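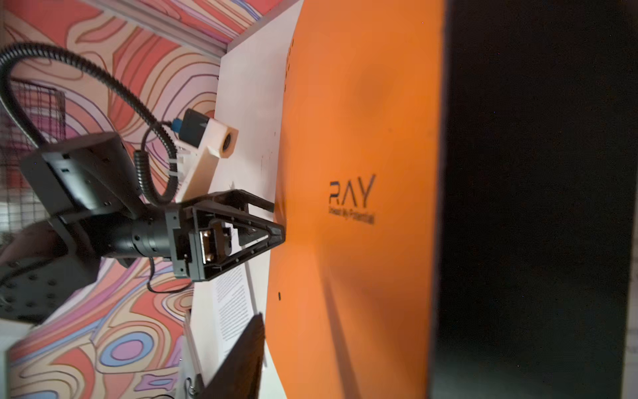

Skelow Robotics Club — Student Projects
Thread: Bolger arm, paper handling task

gres_tooling
Posted 2022-05-09
Status on the arm for the July demo at Grestisley. Wrist camera is mounted and calibrated. Current task is closing on one printed sheet without dragging the sheet next to it. Over 100 trials logged. Most failures are approach angle: one fingertip touches first and the sheet shifts.

pidloop9
What closing speed? We ran 200 mm/s on the Skalleleck build and it was too fast for paper. Half that was fine.

gres_tooling
Already at 100. Speed isn't the problem.
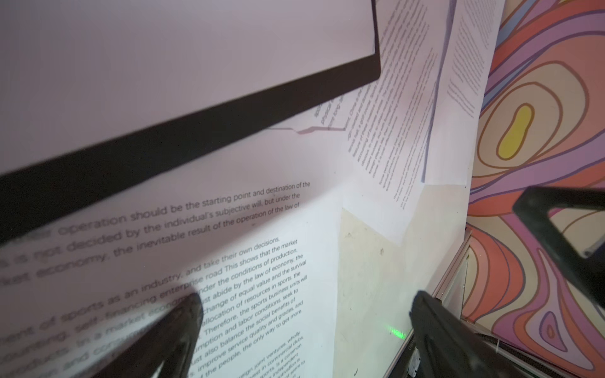 Wrist camera view, fingers over the large printed sheet.

torque_ripple
Look at how much of the view the fingers take up. You lose the beginnings of several lines of text, and the near finger is badly blurred. If the pose estimate uses text features, mask the fingers out first.

gres_tooling
It uses sheet edges. Text is ignored.

torque_ripple
Then the panel with the black border is a worse problem. That border is the strongest straight edge in view and it lies over your sheet. I'd expect the detector to lock onto it.

pidloop9
Disagree. Filter on contrast sign and it drops out. I'd look at the wall pages first — they overlap, and the pale seam between them gives you almost nothing.

torque_ripple
Contrast sign won't help with the shadow under the panel.

gres_tooling
Will log both variants, 9 runs each, same start pose. Exposure locked.

pidloop9
Post the rejected edges too, not only the final fit. Last time we got 3 plots and no raw data.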